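Duvet filling, fill power and what I have learned from weighing mine

Sunday, April 26, 2026

The Prellholm duvet I bought in February has gone back into its bag for the summer, so I have some notes to write up on warmth ratings before I forget the details.

The tog is a unit of thermal resistance. One tog is 0.1 square metre kelvin per watt. A duvet sold as 4.5 tog is meant for summer, 10.5 for spring and autumn, and 13.5 for winter. The figure is measured on a flat sample over a heated plate, with the filling evenly spread. It says nothing about how the duvet drapes over a person, how much air gets in at the shoulders, or how the filling behaves after a year of washing.

Fill power is a different thing and gets mixed up with tog all the time. It applies to down and feather only, and it describes how much volume a given weight of filling takes up once it has been allowed to recover from packing. A high figure means less weight is needed for the same thickness. Shops that print a fill power on a polyester duvet are either confused or hoping you are.

My own duvet is hollow-fibre polyester. The reason is washing. Our machine at the Ruawai flat will take a synthetic double if it is folded lengthways and fed in a bit at a time, and it will not take a down one of the same warmth without the drum going out of balance on the spin. I wash at 40 with half the usual powder and an extra rinse. Too much powder leaves the fibres stuck to each other and you get hard lumps in the corners of each pocket.

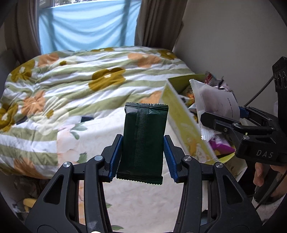

Duvet covers are a separate problem from duvets, and most of the complaints I read about cold spots are cover complaints. If the cover is larger than the duvet, the duvet slides inside it and the filling ends up in one half of the bed. If the cover is smaller, the edges fold over and the middle humps up. A wide stripe, like the pale green and white one on the bed behind the snack packet, is useful for checking this, as the lines show you straight away whether the cover has twisted. The large orange flowers are no help with that at all. With a plain cover I have to go by the side seams, and those are hard to see in winter light.

Size labels are not to be trusted. A UK double is supposed to be 200 by 200 cm. The Amard cover I bought to go with the Prellholm measured 2 cm under on the width before washing. I put it through a 60 wash, dried it on the line and measured it again flat on the floor, pulling out the creases by hand. It had lost more on the length than on the width. Cotton usually shrinks more along the warp, and the warp on this one runs head to foot. I would now wash any cotton cover once before deciding whether it fits.

Thread count on the Amard is not stated. The weave is plain and fairly open, so it breathes well and creases badly. I don't iron bedding. The Gireo one I had before it was a cotton and polyester mix, which came off the line almost flat and felt clammy from June onwards. It also pilled where feet rub. I kept it for guests and then cut it up for dust sheets.

Fastenings: the Gireo had poppers, the Amard has buttons. Poppers are quicker. They also rust if the cover is left damp in the machine, and one that has gone stiff will tear the hem before it lets go. Buttons take longer and can be sewn back on. Whichever you have, do them up before washing or the pillowcases will all end up inside.

On keeping the duvet from sliding, I sewed a loop of cotton tape to each corner of the duvet and a matching pair of ties inside the cover. Tape 16 cm long is enough to make a bow that can be undone with cold fingers. Stitch through the bound edge only. Going through the filled part makes a row of holes, and fibre works its way out of them.

Storage is the last point. Vacuum bags are fine for a synthetic duvet for a few weeks and poor for a whole summer, as the hollow fibres take a set and do not fully recover. Mine goes in the cotton bag it came in, folded loosely, on the top shelf, with nothing on top. Bone dry first. I leave it over two chairs for a day with the window open and turn it once at lunchtime.

I will measure the Amard again in the autumn and add the figures to this post.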